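Aug 18, 2025

OK gripper nerds, thread time! Spent the whole day swapping fingers on the arm: the Tastden pair vs. the Mukley pair, same kitchen stuff, same green tablecloth, same controller (Bridis, still on the build from May because I'm a coward).

Rules are simple. Pick a thing up by the rim, put it in or on another thing, let go. Cups and bowls only, cheap plastic, all those lovely thin walls that make grippers cry.
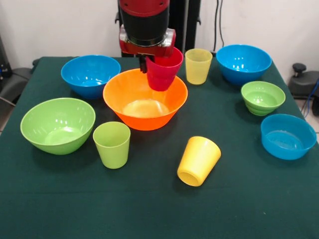
Red cup, orange bowl, black fingers on the rim.

Tastden did 97 picks before I had to re-zero anything. Mukley got to 77 and then started closing a hair late, and a hair is plenty on a cup rim!

Bowls are the meaner test imo. You only get one side of the rim, so all the weight hangs off the fingers and the whole thing wants to tip toward you.

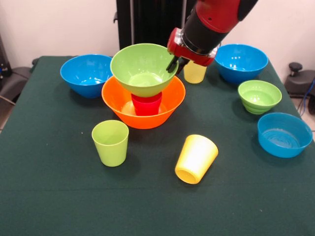
I had grip force on 2 for the cups and kept nudging it up for the green bowl. Ended up at 8, which is more than I'd like on plastic this thin (ask me about the cup I creased).

Next up is the Kozłowski wrist camera, if the mount ever ships. If you've run one with Bridis, what frame rate did you get? And did you have to redo your hand-eye calibration every time you changed fingers?? Please say no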